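4.2 Tray setting trial

The second trial looked at how the meal trays at the Girkbridge student kitchen are set before lunch. Roxana Munteanu timed each setting while I wrote up the sheet. We did 88 settings over five lunches and skipped the Thursday one, when the kitchen was closed.

Chopsticks took longer than spoons, about 3 seconds more per tray. Most of that went into getting the pair parallel – they roll on a smooth tray until both are down. Colour also mattered, and white chopsticks were easy to check on the green trays.

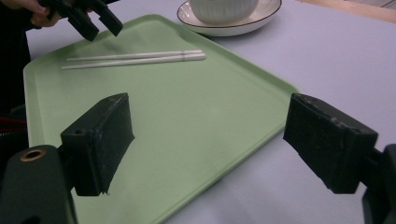

Figure 5. White chopsticks on a pale green tray.

The dark trays still need to be tested.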